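February, evening, glaze notebook

Batch 216 of the Lelia white is mixed and sieved, and I'm happier with it than I was with the last one, which went on like cold porridge and crawled off every rim. Shota Hirano thought I had the water wrong, and bless him, he was right. I had been reading the old Rumham card, the one with the coffee ring over the second line.
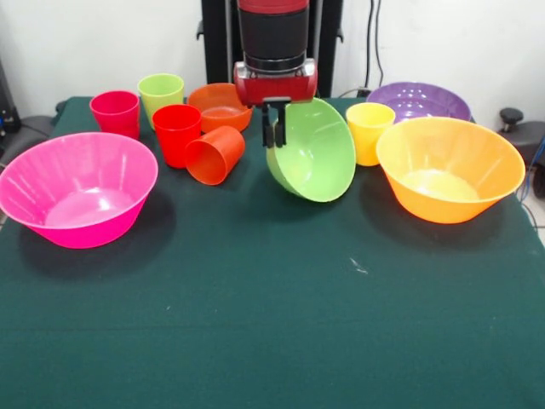 So, new card, written large, pinned above the scales. I dipped 10 tiles at a slow count of four and left them on the rack by the window. Rin Iwasaki wants two of them fired with the Kuroda clay tests to see whether the iron comes through (I think it will, and I think I'll like it, but we'll see!).

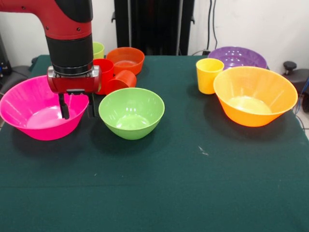

The other thing on my mind is the shape for the spring bowls. I keep drawing them too straight and then wondering why they look like flowerpots. The wide pink bowl, with its flared, ridged sides, is much nearer what I'm after, though I'd want the ridges softer so the white can pool between them a little. I'll throw a few from the Ravitz stoneware tomorrow if my wrist behaves.

Kiln shelf still needs scraping. Also we are low on cones, and whoever has the good sponge, please put it back by the sink.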